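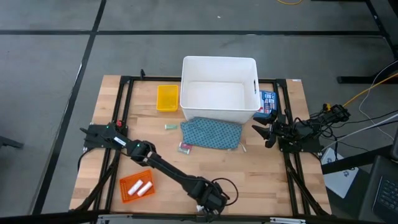 Call for Participants: Household Sorting and Storage Habits

Adamczyk is recruiting adults for a study of how people sort and store small items at home. The work is led by Wanda Marciniak and takes place at our Otivcombe office during January.

What participation involves

Each participant attends 2 sessions. In the first, you complete a written questionnaire on storage in your kitchen, hallway and bathroom, followed by an interview. In the second, you sort printed cards showing household items into groups of your own choosing and name each group. The second session lasts 3 hours, including a break. Sessions start at 9:30 a.m. or 1:30 p.m.

Between sessions you keep a paper diary for 8 days, noting each time you look for an item and do not find it in the expected place. Diary forms are supplied.

Who can take part

You must be 18 or older, live in a household of at least two people, and have lived at your current address for the past year. You must be able to read and write English without assistance. Employees of Adamczyk and members of their households are not eligible. Only one person per household may enroll.
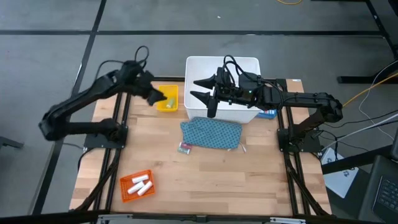
Yellow basket on a wooden tabletop.

Payment

Participants receive a single payment by bank transfer after the diary and both sessions are complete. Parking is free. Other travel costs are not reimbursed.

Data handling

Interviews are audio recorded and transcribed. Names are replaced by a code before analysis. You may withdraw at any time before the second session ends, and your records will be deleted on request.

How to apply

Send your name, age, household size and preferred start time to Lina Khoury, Participant Office, Adamczyk, Otivcombe. Please quote reference 900. Questions about eligibility should be addressed to Dariusz Lis at the same office.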